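Small Rooms, Loud Walls

The owner of Vetillow has sold wallpaper in Eltska for seven years. She started with 54 rolls and a borrowed table.

"People came in asking for white," she says. "Now they ask for flecks."
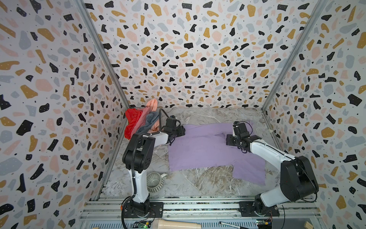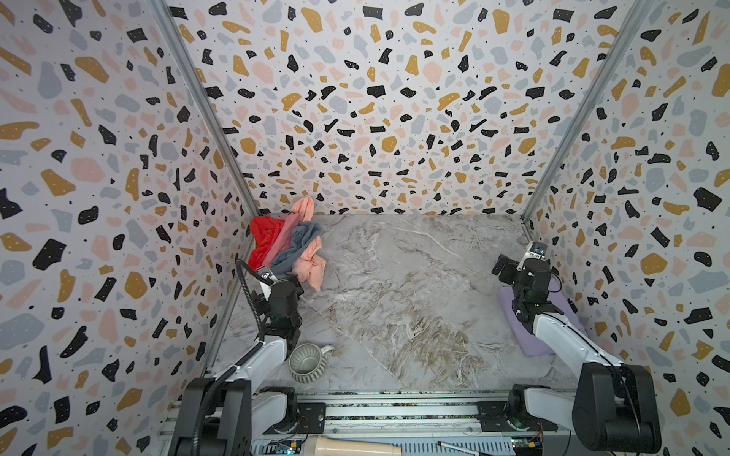
Terrazzo-style pattern on the walls, marble pattern on the floor.

Her advice is to order two samples and live with them for a week. "Tape them up by the window – then move them to the dark corner."

Most of her June orders were for hallways and bathrooms. A small bathroom takes around 5 rolls, she says, and she hangs the back wall first.

"If the pattern is busy, buy one extra. You will cut one wrong. I still do."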